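**Cell notes: the picking bin at Rarna**

Regular readers will remember that the July issue promised a short piece on how we look after the bin-picking cell. It has taken until now because the cell kept needing looking after.

Most of the trouble is cable. The arm itself has been a model citizen, and the maintenance manual for it is still stiff at the spine. Everything we strapped to the outside of it is another story. The original routing ran the gripper wires tight along the forearm, which looked very smart and lasted until the first time the wrist turned all the way round. We now leave a fat loop at the wrist and put up with the looks. If you are on cell duty, run the wrist slowly through its full travel before the first job of the day and watch the loop the whole time. It should swing clear of the bin wall. If it rubs, stop and re-dress it. Do not add a cable tie. Every cable tie on that arm was somebody's quick fix, and we cut off 33 of them in one afternoon.

The second thing is the bin. It gets knocked, it creeps, and then the arm goes politely to where the bin used to be. Blue tape on the tabletop is our current answer to a number of positioning questions. Farouk, the scheduling program, has a field called "fixture verified," and up to now people have been ticking it from their desks. Please tick it from beside the table.

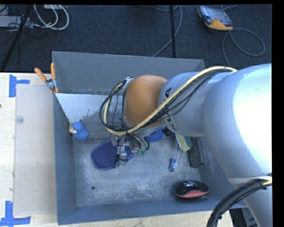 Spring clamps are for setup work only. They come off easily, which is their whole appeal and also the problem. Anything that has to stay put over a weekend gets bolted, and the bolts live in the drawer marked Nelten, for reasons that go back to a supplier we stopped using before most of you got here.

As for the objects, the rule is a mixed bin: something soft, something shiny, something see-through, something with an awkward shape. The gripper likes blocks. It would pick blocks until retirement. Shiny and clear things are where it earns its keep, so resist the urge to quietly fish them out when you want a good number for the afternoon. We can tell. The log can tell, too.

The fingers come off for inspection every 1,000 picks. Allow nearly 2 hours, most of it spent on the small screws. Check the fingertips for burrs, wipe them down, and look hard at the wires where they leave the gripper body, as that is where the last 3 faults started. Refit, then redo the touch-off at low speed with a thumb near the stop button. Skipping the touch-off saves ten minutes and has so far cost us one gripper finger and a good many scratches in the bin floor.

Two small requests to finish. Hang the pendant back on its hook when you are done, with its cable coiled. And write down what you changed, even if you changed it back. "Adjusted" is not an entry. "Adjusted a bit" is not an entry either, Munance night shift.

The next finger inspection is Thursday, February 17, 2022, and the cell will be down until lunch. Bring the good screwdriver back before then, whoever has it.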